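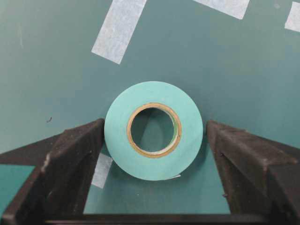
Is colored paper tape strong enough for labeling storage bins?
For indoor bins that stay on a shelf, it holds fine. For anything that gets dragged across a floor or kept in a damp garage, use a vinyl label.

Plorkeo Paper Tape in Mint: Review
By Fadwa Mansour

I bought this tape in July to label the shelves in my sewing room and ended up using it on most of the house. I'm on my second roll now, so I have a fair idea of what it does well.

The color is a light mint with a good deal of blue in it. On my screen it looked greener. It has a matte surface, and that matters more to me than the exact shade, as I write on nearly every piece I put down. Pencil works. Ballpoint works. A fine permanent marker works best and doesn't spread into the paper. Gel pen smeared under my thumb even after I gave it a minute to dry, so I stopped using it.

The roll is wound on a plain cardboard core. It fits on my Dorstead desk dispenser, though it is a little loose there and wobbles when I pull fast. Most of the time I leave it standing on its edge by the sewing machine and tear by hand. The tear is fairly straight if you pull sideways against a fingernail. Pull straight up and you get a long diagonal strip.

Fold the end under after each use. I forgot a few times and had to pick at it, and the first turn came off in slivers.

How it sticks

Painted wood: good. The shelf labels have been up for 3 months and none have lifted.

Clear plastic bins: good on flat sides, poor on curves. The corners came up within a week on my round button jars.

Cardboard: sticks well, but it pulls the top layer of paper off when you remove it. Don't put it on a box you care about.

Glass: comes off clean. I use it for dates on pantry jars and peel it off before washing.

Freezer containers: no. Half of them fell off by Saturday, and I was left with six tubs of soup and no idea which was which.

Compared with the others

I had a roll of Kaneko tape before this one. The Kaneko is thinner and tears more neatly, but dark wood shows through it and you have to double it up to read anything. The Nadura is stronger and will hold on a curve. It also left a gummy line on my pantry door that took rubbing alcohol to remove. The Plorkeo sits between the two — thick enough to read on a dark shelf, weak enough to peel off paint.

I paid $9 for a pack of three. That's more than plain masking tape, and if you don't care about color, masking tape will do the same job. I like being able to see from the doorway which shelves are fabric and which are patterns, so I'll buy it again.

Four stars. It would get the fifth if the packaging said plainly that it isn't meant for the freezer.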